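Section 2: The board, the dish and the sponge

By now you should have a table, a Pinico board out of its cardboard and a clear idea of which relative is going to be in charge of the bits left over. If the table is still in the hall, go back to Section 1. This section covers laying the board, fitting the clip, putting out the soap dish and keeping the white surface white, in that order of difficulty.

2.1 Laying the board

1. Wipe the table top. Crumbs under the board can't be seen, but you will hear them every time you lean on it.

2. Peel off the protective film. It comes away in one piece if you start at a corner and in several hundred pieces if you start anywhere else.

3. Lay the board flat with the smooth side up. Both sides look smooth for the first minute or so. Run a palm over each and go with your first answer.

4. Slide the board towards you until it sits a little proud of the table along the front edge. A small overhang is intended. If more than 14 mm is sticking out, push it back.

5. Press down on each corner in turn. One of them will rock. Turn the board end for end and try again, and if it still rocks, the table is to blame and we can offer sympathy only.

6. Fit the metal clip at the right front corner. Left-handed owners have written in about this. Yvonne Heywood, who answers the post, agrees with every one of them, and the clip remains on the right.

Note: The clip stops the board creeping. It will not hold up a board that somebody is sitting on.

Caution: Keep fingers out of the clip while it closes. It is small, but it has a temper.

2.2 Putting out the dish and sponge

The soap dish supplied is the Flulosance, in a colour the box calls Early Pear. Rinse it before first use. The sponge is pink and comes squashed flat in its wrapper, looking like something you might find under a sofa cushion; give it 60 seconds in warm water and it will cheer up considerably.

1. Squeeze the sponge out over a sink. Don't wring it. Wringing tears the corners, and a sponge with no corners is no good for getting into corners.

2. Stand the dish on the board, ridges upwards, slightly right of the middle. Measuring is unnecessary.

3. Lay the sponge along the dish so that it rests on the ridges.

4. Nudge the dish from the side to check that it moves without tipping. Push low down. Pushing the sponge proves only that the sponge moves.

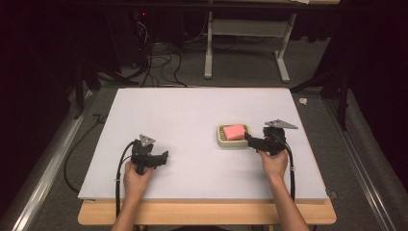

5. If the dish squeaks as it goes, rinse the base and try once more. If it skates, dry it.

6. Put the wrapper in the bin now, while you remember.

The ribs let the water get away from the underside of the sponge, provided there is somewhere for the water to go. Tip the dish out at the end of the day. Left to itself it becomes a small pond, and you will be surprised by what takes an interest in a small pond.

Note: Soap may be kept in the dish in place of the sponge. Soap and sponge together is allowed, though the soap will be gone in a week and the sponge will foam at you for a month afterwards.

Replace the sponge every 21 days, or sooner if visitors start picking it up with two fingers. Spares are sold in packs of 2. We did ask for packs of three.

2.3 Cleaning the white surface

White was chosen so that you could see when it was dirty. We have since received a good deal of correspondence on how well this works.

For everyday cleaning:

1. Lift off the dish and put it somewhere you will find it again.

2. Wipe the board with a damp cloth, working from the back edge to the front. Going round in circles feels more thorough and moves the same smear about.

3. Dry with a second cloth. A tea towel will do, but not the one with the castle on it, which sheds.

4. Crouch until your eye is nearly level with the board and look across it towards a window. Streaks show up at once at this height. So, unfortunately, does the rest of the room. 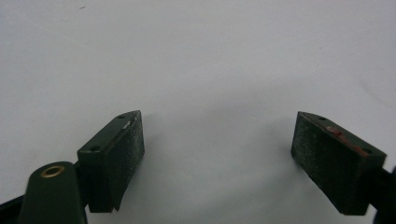 5. Go over any streaks again with the dry cloth and stand up slowly.

Before you do anything about a mark, find out whether it is on the board or in it. Draw a fingernail lightly across. Something you can feel is on the surface and will generally come off with warm water and patience. Something you can't feel is probably there for good, and may be given a name.

Caution: No wire wool, scouring powder or kitchen knives. The Rao cream cleaner sold with the larger kits is for sinks. It says so on the back, in grey.

2.4 Specks, shadows and other worries

These are the letters we get most often, shortened, with the swearing taken out.

"There is a tiny dark speck on my board." Try the fingernail. A single speck is within what the factory calls tolerance, and after a fortnight it will be within yours.

"It looks grey in the middle." Move the lamp, or move yourself. A white surface shows every shadow in the room, including the one belonging to the person inspecting it.

"It was brighter in the shop." Everything was brighter in the shop.

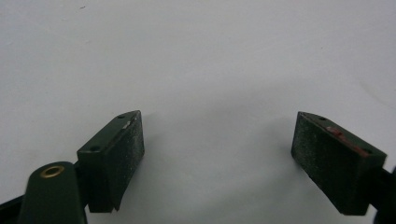
"One end is yellower than the other." Check for a window at the other end. If the board lives in strong sun, turn it end for end each April, taking off the clip first and refitting it at the right front corner as in 2.1.

"The dish has left a ring." Warm water, a soft cloth and a short wait. Rings left over a whole summer holiday need two goes.

"Can I cut bread on it?" No.

2.5 Putting it away

1. Wash and dry the dish. Stand the sponge on its long edge to air.

2. Take off the clip and put it in the Skultico pouch, which was made for it and is slightly too small.

3. Lift the board with a hand at each end and store it upright behind a door that people don't slam.

Spare clips can be ordered using the card at the back of this booklet. Please write the part number in capitals.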